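Wivik hand gripper – my home-built version

I make these one at a time in the Solheim shared workshop, and yes, I do try them on my own laundry!
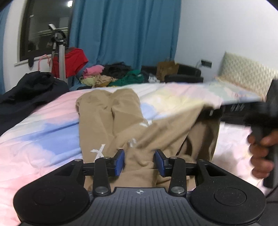 What you get
A black gripper you hold and work yourself, with four link arms on silver pivot screws and blue rubber finger pads that pinch a fold of cloth nicely. Spare pads are in the bag.

Price
153, posted. Pads wear, so I'd swap them after 1000 grips or so – mine went a bit shiny by then.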